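Open day at Natinier, November

Quick writeup before I forget it all. Typing on the bus home, so sorry for the state of it.

Natinier is the shared house project in Grillositz, the one that got held up over the roof. Open day ran from mid morning until four. Took the 161 out, which drops you at the bottom of the hill, then a walk that's longer than the flyer says. Sign on the gate, free coffee from the Hoani stall (good, slightly burnt), name on a sticky label, in you go.

Signed up for the 2 p.m. tour. Around 18 of us, too many for the hallways, so a lot of shuffling and "after you."

Main numbers first since people will ask. 3,796 square feet over all the levels, shared parts included. Shared kitchen, shared laundry, guest room you book ahead. Private rooms on the smaller side. We only got into one and the blinds were down.

Kitchen: big, bright, everyone crowded in there and asked about the oven. I didn't get near the oven. Long table, good. Fridge rules still being argued over, apparently. Moving on.

Laundry was what I came for. I've lived in three places with a bad one. At Natinier it's at the foot of the stairs, not in a basement, and you walk right past it on your way up. Still half in the moving-in stage. White walls, so it's lighter than I expected, and the machines go up instead of out, which saves floor. Step stool folded against the wall (I'd need it, I'm short). Little red fire extinguisher down at floor level next to the lower machine.

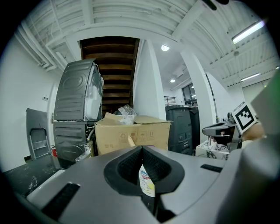 Laundry corner at Natinier, box still to unpack.

The stairs are the best thing in there. Wood, dark brown treads, dark risers too, going up between white walls. I'd want to know how they are in socks. Forgot to ask.

Asked about noise instead. If the machines are at the bottom of an open staircase then everybody upstairs hears the spin cycle, no? The answer was quiet hours, to be decided by the residents. Ok. At Skukberg they decided quiet hours too and it took them most of a year, and people were still running towels at midnight when I moved out. So I'd like it in writing.

Also asked about cost per load. Included in the monthly fee, for now. "For now" was said twice.

Storage. This is where I'd push back a bit. A room that does laundry and storage and is also the way upstairs is going to fill up. You can see it starting, big cardboard box parked by the machines with the plastic bag on top, and I didn't see where a box like that is supposed to end up. Needs shelves. Needs hooks. Needs a spot for everyone's basket or they'll end up on the stairs, guaranteed, they always do.

There is a sink though! White, rectangular, set on a gray countertop, pump bottle next to it with a blue top. Very happy about the sink. Skukberg had none and I did all my hand washing in the bathtub for years. Couple of people in the group walked straight past it, which, how. Counter would do for folding too if it stays clear.

Upstairs you get a black metal railing along the upper level, looking back down over where you came from. Nice bit of height. Two kids on the tour loved it, their parents didn't as much. I'd guess heat collects up there in summer but that's a guess, I was there in a coat.

Didn't see: the yard (locked), the bike room (line too long), the second bathroom. Was told the bathroom is the same as the first one but mirrored.

Practical stuff if you go to the next one:
Go early, the morning tour was smaller.
Bring your own questions, the handout is mostly the floor plan and the floor plan is tiny.
Shoes come off before the private room, so wear decent socks.
The bus back is hourly after three. I just missed one, hence the second coffee.

Would I put my name down? Probaly. Want to see the fee once it isn't "for now", and want to see that laundry with shelves in it. Will add the handout when I find a scanner.
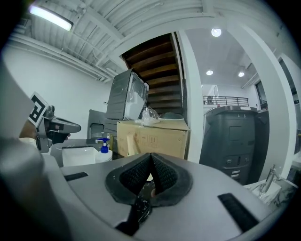 Reader comment: We did the morning tour and I came away with the same two things, love the sink, worried about the stairs. I carry a full basket on my hip and can't see my feet, so I asked for a light switch at the top as well as the bottom. They wrote it down. On shelves, we were told the residents get a say on where they go, so if you do sign up please vote for deep ones, detergent bottles never fit on the narrow kind. And the yard was open at eleven! Mostly gravel, but there's room for a clothesline.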